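Dundance Supper Club, minutes of the spring planning meeting
April 2, 2023

I took the notes again, so blame me for anything I got wrong (and please tell me before the next one, not after!).

We started late with the March minutes, which passed with one fix. The noodle night was at the Dobos hall, and I had written Jandstead. Sorry, Jandstead people.

Money first. We have $751 in the account, and the noodle night brought in $144 of that after groceries. The hall wants $30 more per evening from now on, and there was a lot of grumbling, but we voted to pay it. It has the good stove and I for one am not going back to hot plates.

Then the menu for the Diseck street fair, which took up most of the evening. We're split between dumplings and cold sesame noodles. Dumplings sell better, noodles can be made the night before, and I said so maybe four times. We agreed to try both at a practice dinner and vote after we've eaten. Somebody please bring scallions, I always forget them.
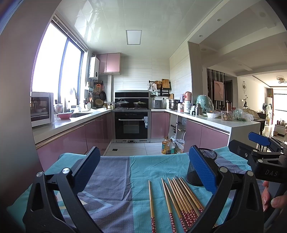
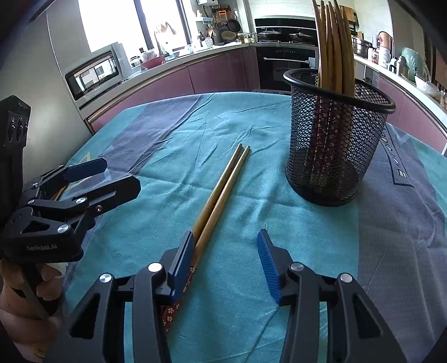
The cloth-covered table and pink kitchen cabinets in the first picture, chopsticks in the second.

Next was the fair flyer. Last year we printed 659 and I still have almost half a box in my hall closet, so this time we're going smaller and putting the allergy list on the back. The wording is with me and I'll send it out this week.

We also talked about paper bowls versus asking people to bring their own. I love the idea of bring-your-own but we couldn't agree on what to do about folks who show up with nothing, so it's carried over.

Still open: who has the big steamer, and whether the Diseck people are giving us one tent or two. I'll call them about the tents. If the steamer is in your garage, speak up!

Next meeting is at the Dobos hall, same time, and we eat first.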